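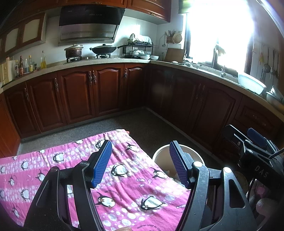 Day one of renting a furnished kitchen with an apartment attached. The listing called it "characterful." I have now met the character and it is a penguin.

The tablecloth came with the place. Bright pink, bubbles, penguins all over, a few small fish who must know how this ends. It is on the inventory as "linen, table, 1." I signed for it.

There is French on it too. "Au lever du soleil" would be at sunrise, and the cloth gets as far as "au lever du sol." I have had breakfast with it four times and have yet to see sunrise. We're both aspirational.

The rest of the room is extremely serious. Glossy reddish-brown cabinets, arched panels on the doors, silver handles that belong on a small cathedral. The cabinets look like they're waiting for a will to be read. And then, in front of them, penguins.

My friend Iason came over, looked at the cabinets, looked at the table, and asked which one of them had custody of me.

About those handles: they're ornate, so they have crevices, so they have crumbs. I cleaned them with an old toothbrush and a podcast. The podcast was 44 minutes long. I did not finish the handles.

Two of them sit right next to each other where a pair of doors meet, and I have caught my sweater on one or the other every day this week. Same sleeve. It's a relationship now.

The countertop goes around in an L. I was thrilled about this for one evening. An L is just two counters that have agreed to share a corner you can't reach. I've put the bread machine there. Goodbye, bread machine.

Floor is dark gray and speckled, and I'd like to thank whoever picked it. I dropped a spoonful of ground pepper on Tuesd... on some day or other and the floor simply absorbed it into the pattern. Best coworker I've ever had.

Downside of the floor: I also dropped an earring.

Bin update, for those following the bin. It's round, it's beige, it lives beside the table. I tried it by the sink, I tried it by the door. Everything I throw away apparently originates at the table, so back it went. The penguins on that side have the worst view in the apartment.

Ironing update: the cloth has creases that have survived two attempts. I asked the landlord, Mr. Luik, if there was a trick. He replied "they are flat penguins already" and I have nothing to add to that.

I did look at replacements. Pulliswood has a plain oatmeal one for $19, very tasteful, the kind of cloth that listens to you. Had it in the cart for nine days.

Then my niece visited. She's five. She named one with big eyes Abubakari, after her swim teacher, and made me promise he could stay. So that's the oatmeal cloth out of the cart.

The round-bellied one in the middle is apparently me. I asked what the resemblance was and she said "the middle."

Anyway, lease runs through February. If anyone needs me I'll be at the table with the toothbrush, doing handle number two. Still looking for the earring. It's silver, small, and I would say speckled.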